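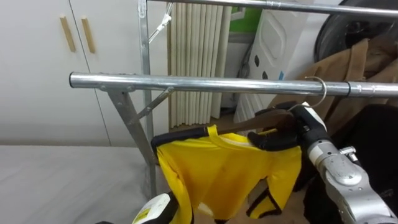
Our project looked at how a school sports team stores and washes its uniforms over one season, and whether a different routine would make them last longer. The uniforms at Kedgate are shared between two squads and are handed back after every game. Until this year they went into one big bag and stayed there until somebody had time to wash them. A yellow jersey with black trim, like the one on the hanger, shows creases easily, and bright yellow also makes any dye that has run from the dark parts easy to see. We chose to compare hanging with folding because both cost almost nothing.

Method

We had 27 jerseys. We left out 5 that already had torn seams or missing numbers. The rest were split into two groups. One group was folded and put on a shelf after washing. The other group was hung on a rail in the equipment room. Both groups were washed in cold water, inside out, with the same detergent. We ran the test for 10 weeks, starting in February.

Each Sunday we checked every jersey for smell, creases, loose threads and fading. We gave a score for each and wrote it on a sheet taped inside the closet door. Two of us scored separately and then we took the average.

Results

The hung jerseys had better scores for smell and creases in nearly every week. There was no clear difference in loose threads. Fading was the same in both groups, so we think it depends on washing and sun more than on storage.

The heavier jerseys stretched a little at the shoulders when they were hung on thin hangers. We switched to wider ones in week 7 and did not measure any more stretching after that, but three weeks is a short time to judge.

Problems

One week's sheet was lost and we could not score those jerseys again. The squads also did not play the same number of games, so some jerseys were washed more often. We should have written down the number of washes for each one. The smell score was hard to agree on, and next time we would ask people outside the group to do it.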